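Bunder opens its doors for an afternoon, grippers and all

Posted October 16, 2024

Bunder let the public in on Tuesday for the first open day since it took over the old Keskinen building. Sign-up was capped at 400 and was full within a week. By closing time the sheet at the door had 592 names on it, so somebody was being generous with the plus-ones.

No speeches. Coffee, name stickers, then straight onto the floor. Most of the talk was about Solow, the company's project to teach robot arms household chores by having people do them first. Picking up a cloth, moving it, putting it down again. Over and over. The people doing the work wear a small camera on the head and hold a gripper in each hand, and the recordings go into the training set for the arms. 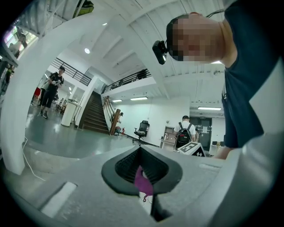 Staff kept the demos short, 4 minutes each, and then took questions. Plenty of those. How long does a shift last (two hours, with breaks). Does it hurt your wrists (a little, the first week). Will it fold my laundry. Not yet, was the anwser, and the company wouldn't give a date.

The marker cubes on the grippers got a lot of attention from the younger crowd. The black and white patterns let the software work out where each hand is and which way it's turned. One kid wanted to know if you could print your own. You can, but it won't do much without the rest.

Cloth is the hard part, according to the team. A box keeps its shape, a cloth never lands the same way twice. Solow has some 30 hours of cloth handling recorded so far and wants a good deal more before anything goes on an arm. Visitors who asked nicely got to try a pair of grippers on their own. Harder than it looks. Your fingers want to do things the jaws can't, and the first few tries mostly end with the cloth on the floor.

Parking was a mess. The lot behind the bulding filled up early and cars were lined up along Tiltlow Road well into the afternoon. Bunder says it will ask about using the lot across the street next time.

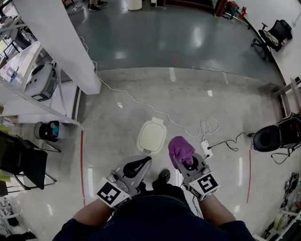
Next open day

February, date to be set. Free, but sign up ahead. School groups can ask for a morning slot, and the company says it will run more hands-on time and fewer demos.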